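What we eat on the long drive to Proscombe 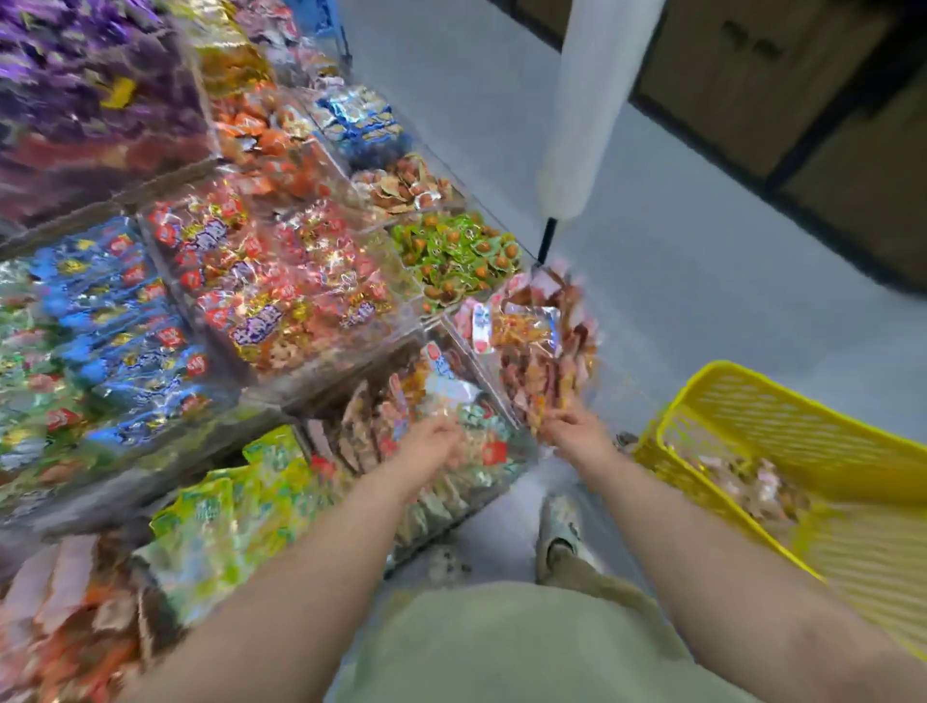 Family & Food

I have a theory that you can tell everything about a family from the bag that sits between the front seats. My parents had barley sugars in a tin, and the tin rattled all the way to the coast and back. My husband Vangelis grew up with dried figs and a flask of coffee so strong it could have driven the car itself. We've been married 17 years and we still haven't agreed on what goes in the bag, so now there are two bags (mine's better!).

We do the Proscombe run every May, to see his cousin Makis, and it is a proper trek. I leave the packing to him and I do the food. That's the deal, and it means I get to spend a very happy hour wandering round a pick and mix shop with a basket, choosing things in shiny wrappers purely because I like the colour. I go in with a list. I have never once come out with what was on it.

Wrapped sweets are the only kind I'll have in the car these days. We had an incident with loose chocolate raisins the year the heater stuck, and I was still finding them under the seat at Christmas. Anything with a wrapper can roll about all it likes. The wrappers themselves go in the door pocket, or they're supposed to, and then Vangelis opens the door at the services and half of them blow off across the car park with me running after them like a mad thing.

My friend Myrto is much more sensible. She makes her children proper sandwiches with the crusts on, and little tubs of cucumber, and they eat them! Her mum Evanthia was the same, apparently, except that it was cold meatballs wrapped in a tea towel, and I have to say I'd swap all my sweets for one of those. I had them once on a ferry and I've been angling for the recipe ever since. All I've got out of her so far is "mint, but not too much", which could mean anything.

I did try the sandwich thing myself. Egg and cress, made the night before, very pleased with myself. We'd eaten the lot before we got to the ring road, and then there were four hours to go and nothing but a satsuma. You need something to look forward to on a drive like that. We have a sort of rule now where we don't open the sweets until we've passed the garden centre with the giant watering can, and I watch for that watering can the way other people watch for the sea.

The savoury side is still a work in progress. Crisps are too loud if someone's sleeping, cheese gets sweaty, and I'm told I'm not allowed pickled onions in an enclosed space any more. Last year I made cheese straws, which were lovely, but the crumbs got into the handbrake. This year I'm thinking of those small spinach pies, cut into squares and frozen so they thaw on the way. Makis will want some when we arrive, so I'll have to hide a box in the boot.

We're off on Tuesday, early, before the lorries. If anyone has a good recipe for something savoury that won't crumble, leak or smell, please put it in the comments by Monday night, and if you happen to know how Evanthia does her meatballs I'll be your friend for life.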